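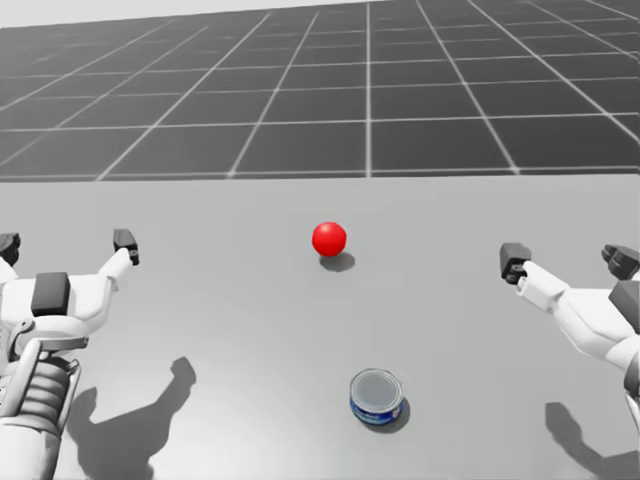
Speaker notes: Moving a small library to a new catalog
June 17, 2026

Slide 1. Title
Wait for the doors to close. Say who I am and where I work. Mention that the handout has the field list, so people don't need to copy it down.

Slide 2. Where we started
Takitz is a town library with 2 branches and one shared catalog. The old system was called Clusus. It had been in use since before I was hired, and the company had stopped answering support mail. Searching by title worked. Searching by subject mostly did not, and staff had learned to get around that by memory.

Slide 3. Why subject search failed
Go slowly on this one. Subject headings had been typed by hand for years. "Cooking," "Cookery" and "Cook books" were three separate headings. A reader who picked one missed everything under the other two. Spelling mistakes made it worse. Show the list on the screen and let people read it for a few seconds.

Slide 4. What we did first
We cleaned the records before we moved them. I know some libraries do it the other way around. Our reason was that staff already knew the old screens and could work fast in them. We merged headings one letter of the alphabet at a time and kept a log of each merge. The log turned out to be more than 400 lines long. If someone asks, yes, they can have a copy.

Slide 5. Names
This took longer than subjects. The old system dropped accent marks, so an author listed as Đoàn could show up under two spellings, and in one case under the first name. We fixed these from the title pages, with the book in hand. Please don't do this from memory.

Slide 6. The move
The new system is Flellis. The test load went in during November. It rejected 58 records, nearly all of them for a missing item type. Older pamphlets and maps were the main problem. We fixed those by hand and ran the load again.

Pause here for a drink of water.

Slide 7. What readers noticed
Holds lists look different, and we got complaints about the font size. Subject searches bring back longer lists now. Some people don't like that and want the short list back. We added a filter by branch.

Slide 8. Still open
Local history clippings are not in the catalog yet. Neither are the large print swaps. I don't have a date for either one.

Questions. If time is short, skip slide 7 and go straight to 8. Leave the email address up on the screen.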